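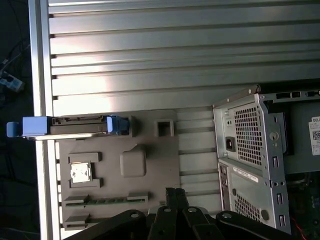 Gunārs Vaher wrote to me that a repair bill should never be higher than half the price of a new machine, and that anyone who pays more is sentimental. I have thought about his letter for some weeks, and I think he is wrong, although I understand how he came to it.

My washing machine stopped in November. The shop in Fultberg where I bought it wanted 582 for the repair, and a new one of the same size cost 635. By the rule of Gunārs the case was closed before it began. The young man at the counter said the same, and very kindly he offered me a discount if I decided that afternoon.

I went home and did not decide. The machine was seven years old. My mother had one which worked for all my childhood, and when it broke, a neighbor came with a bag of tools and stayed for dinner. I know that this memory makes me partial. But I also know that the price of a new machine is not its whole price. Somebody has to carry the old one away, and it has to lie somewhere after that.

In the end I called a small workshop in Drosside. Triin Vasiliauskas, the owner, asked me to describe the noise over the telephone, and I felt quite foolish making it. She charged me 100 for one part and her time. I do not say that every repair will be so cheap. Sometimes the big shop is right – a part is not made anymore, or the drum has rusted through.

My complaint is with the rule. It compares two numbers which were both given to us by the same seller, and he earns more on one of them. A person who follows it feels careful with money, and maybe never asks for a second opinion. I would like the shops to be obliged to print the price of each part next to the price of the work. Then Gunārs could still buy his new machine, and I would not argue with him about it.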